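**Poltside robot club takes on kitchen chores, in simulation first**

Quick one before the July break. The after-school robotics club at Poltside has a new project on the go and it has nothing to do with driving around a taped line on the gym floor. The kids are teaching an arm to work in a kitchen. A simulated kitchen, for now.

The club has 12 members this term, mostly ninth and tenth graders, and they meet in the upstairs computer room until the late bus. Club lead Hermine Ammann picked the theme after the Vurkgate student contest put out its new task list in spring. Teams have to get an arm through a set of household jobs — pick things up, weigh them, put them down somewhere sensible — and everything gets judged in software before anyone is let near real hardware.

"They wanted to go straight to pancakes," Ammann said. "I said weigh a can first."

So weigh a can it is. The group split into 3 teams, each with its own copy of the same kitchen. Team Pirihi writes the motion code, Team Wukura does the scoring script and the third one, still without a name, builds test cases and tries to break what the other two made. They are pretty good at it. Last week's favorite was turning the can upside down to see if the arm would care. (It did not.)

The weighing task goes like this. Can on the counter, scale on the counter, arm has to get one onto the other and let go cleanly. Points off for knocking anything, points off if the can isn't standing up at the end. The run has to hold for 14 seconds after the arm lets go or it doesn't count, a rule that has caused some loud arguments upstairs.

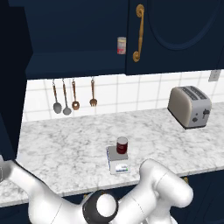 ### What the students say

The red can on the scale is the part everybody wants to talk about. The toaster gets fewer fans. A couple of the Pirihi crew would like it gone from the counter altogether, but the contest kitchen is fixed and the toaster stays were it is.

Most of the time goes into the boring stuff, according to the team. Where to grab, how fast to come down, how high to lift before moving sideways. One student keeps a paper notebook of every failed run with a short note next to each, mostly "too fast." Another has started drawing the arm's path on graph paper before typing anything and the rest of the team now does it too.

Ammann is happy with the pace. She would like cleaner comments in the code. "I open a file and it says 'fixed it' four times and I have no idea what it was."

### Whats next

Each team has to log 200 runs before the first contest check-in, good ones and bad ones. After the break comes the utensil task, with the ladle and the other things hanging over the counter. Hooks are harder then flat surfaces, so expect a slow start.

If the club gets through the software round it goes on to the hardware day at Vurkgate, one arm shared by all schools, short time slots, bring your own laptop. Parents who can drive should let the club know early.

New members welcome, no coding needed to join. Come up to the computer room after last bell, door is usually open. Bring a snack, the meetings run long.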